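How do I stop black fabric from looking gray and dusty?

posted by hemlinehank, April

I hung black curtains around three sides of my hobby table so I could take decent pictures of small stuff I sell. They looked great for 2 weeks. Now they look like a cat lives in them, and I do not own a cat. Washing made it worse, as the towels I threw in were apparently shedding for sport. Fabric is a cotton blend from Vanags, 24 feet of it, so I'm not eager to start over. Is there a fix, or do I switch to dark gray and call it a style?

tundra_sock

Lint roller.

pressed_for_time

A roller works for an afternoon. For anything longer, wash the panels alone, inside out, in cold water, with half the detergent you think you need. A lot of that gray is soap that never rinsed out. Tumble on no heat for 15 minutes with a damp washcloth (an old one, past its shedding years), then hang to dry.
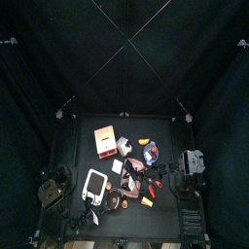 Faded is a different problem from dusty, and dye is the only cure I know for it. Check a hem first: if the inside fold is blacker than the front, the sun got there before you. Rehanging is where I used to lose my patience. Pale clamps like the ones along the back edge of the table are plenty for light cloth, and you can have a panel down and shaken outside before you've thought of an excuse. I gave up on pins after the holes started to look like a pattern.

bobbin_and_weep

Seconding cold water. Skip the Clilevitz fabric spray — mine left a shine you could shave in.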